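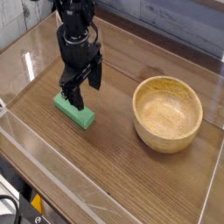 A mint-green block lying flat on a tabletop.

Dromeo to Open Second Adult Learning Center in Rallamthorpe

Evening and weekend program adds 464 course places for working adults

RALLAMTHORPE, 8/9/22 — Dromeo, a nonprofit provider of adult education, announced today that it will open a second learning center in Rallamthorpe next month. The new site, known as the Ngui Center, takes up the ground floor and basement of the former Brovano warehouse on Canal Street. It will offer evening and weekend courses in basic math, reading and writing, bookkeeping, product design, and home repair.

Enrollment at Dromeo's first center reached 1,714 adults over the past school year, the highest in the organization's history. Waiting lists for bookkeeping and home repair ran into the spring, and several math sections were taught in borrowed church rooms. The Ngui Center adds 464 places to the fall schedule and moves all of those borrowed-room classes under one roof.

"People were signing up in January and not getting a seat until the next fall," said Dewanti Raju, executive director of Dromeo. "Some of them gave up and I don't blame them. We needed more rooms, and we needed them close to the bus lines."

The building has six classrooms, a computer room, a shared workshop, and a child care room that will be open during all evening classes. A side entrance on Mill Lane has a ramp and automatic doors. The basement will be used for storage and a staff office until renovation of that floor is finished in March.

Course fees stay at last year's rates. Dromeo will also cover the full fee for 300 students under its Open Seat program, which is for adults who have been out of school for at least five years or who receive housing or food assistance. Applicants need to fill out a one-page form and bring one proof of address. Forms may be turned in at either center.

Brovano, which moved its distribution operation out of the warehouse two years ago, is leasing the space to Dromeo at a reduced rent under a ten-year agreement. The company also paid for the new heating system and the replacement of the street-side windows.

"The building was sitting there and we still had a lot of former employees living within walking distance," said Iker Salcedo, facilities director at Brovano. "A few of them have already asked about the bookkeeping course."

Farah Hartono will manage the new center. She has taught math at Dromeo for eight years and wrote its current placement test. Prasetyo Krishnan will lead the design and home repair courses and is hiring two part-time instructors — one for plumbing and one for basic electrical work.

Placement testing for math and reading is free and does not require an appointment. Classes run for twelve weeks. Students who miss the first session may still join in the second week if the instructor agrees.

About Dromeo

Dromeo provides low-cost courses to adults in Rallamthorpe and nearby towns. It is funded by course fees, private donations, and local grants.

Media contact

Bayu Lubis, Communications Manager, Dromeo
Interviews with staff and tours of the Ngui Center are available on request.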